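Notebook, Plummont room, February
Entry started 9:40 a.m.

Table setup for the serving tasks. Continuing from the last entry, where we agreed to stop changing the cloth halfway through a block.

Cloth: light blue, the one from the Gillwood box. Ironed it flat on the table with a towel underneath. The fold line down the center took two passes. The white one goes back on the shelf until somebody gets the tea stain out.

Table: the round one. Beatrice Khaemba wanted the long bench again, but people kept drifting to the ends and the bowl ended up in a different place for everybody. With the round table you can stand anywhere and the reach is the same. Wobble fixed with a folded card under the foot nearest the radiator – check it after mopping.

Bowl: the translucent blue one, starts empty, near the middle. I put a pencil dot on the underside of the cloth so it can be found again after a reset.
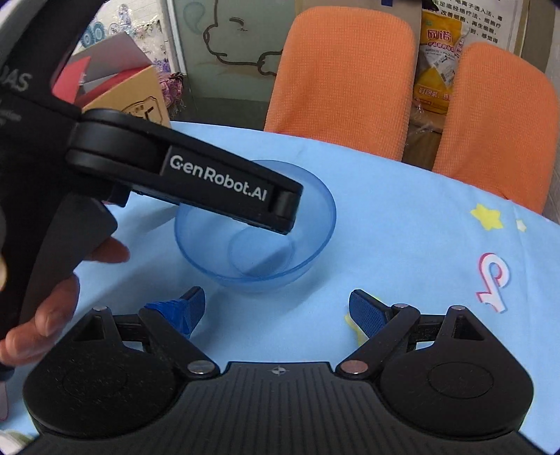 Blue bowl on the light blue cloth, start position, nothing in it yet.

Blue on blue is not my favorite. The rim gets hard to pick out from standing height, and I would like one block with the Swai bowls for comparison (cream, heavier, flat bottom). Beatrice says keep the blue through the end of this block and switch after, so that is what we are doing.

Count so far is 1,677 out of 2,000 for the table block. At 100 per session that leaves four sessions, the last one short.

Other things:
Skullwood order came in, 12 napkins, two with loose hems. Kept them all, the loose ones are fine for wiping.
Crumbs under the cloth again. Shake it out by the back door, please, not over the sink.
Spoons are in the second drawer now, with the tongs.

To do: wash the white cloth, label the Swai box, find a thicker card for the table foot. Stopped at 12:15.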